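LÉEME — Jornada de puertas abiertas de Plultolcombe

Subí esta carpeta el 8 de julio de 2024, con lo que grabamos en la visita. Hay 418 episodios en total y 400 ya están revisados; los que faltan los tiene Ayman El Fassi y me los ha prometido para agosto. Os cuento un poco cómo va todo, que luego me preguntáis por el chat y me pierdo.

La mesa es la de siempre: dos brazos enfrentados, dos vasos de plástico y una lata. La gente elegía el brazo y nosotros poníamos en marcha la tarea — ¡hubo bastante pique entre izquierda y derecha!

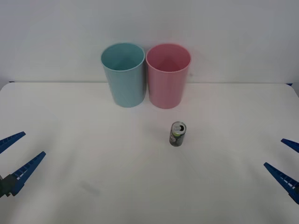
Mesa con los dos vasos y la lata, pinzas abiertas.

En la subcarpeta "fondo" están las tomas sin lata. Nos vienen de maravilla para comparar, así que no las borréis, por favor (va por ti, Velimir).

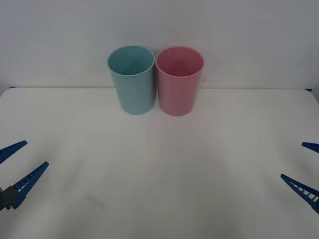 Vistas de muñeca

Son mis favoritas. Desde ahí se aprecia cómo los dedos acanalados se ciñen a la lata, y hasta se lee parte de la etiqueta en coreano, tabla nutricional incluida.

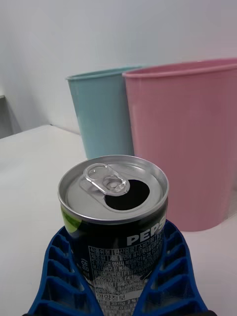

Taha El-Sayed: yo estuve en la demo y me quedé con ganas de ver el agarre a cámara lenta. ¿Podríais subir también los datos de fuerza?

Apuntado, Taha. Están en el disco de Nendale y tengo que convertirlos antes. Mientras tanto, en la vista fija se sigue bien la posición del brazo derecho respecto a la lata.

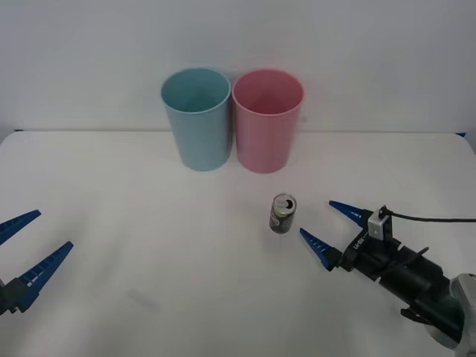
¿Se pueden usar los episodios en clase?
Claro, con citar la jornada basta. Para otros usos, escribid a Mahmoud Lamrani.

Los nombres de los archivos llevan primero la vista y después el número de episodio.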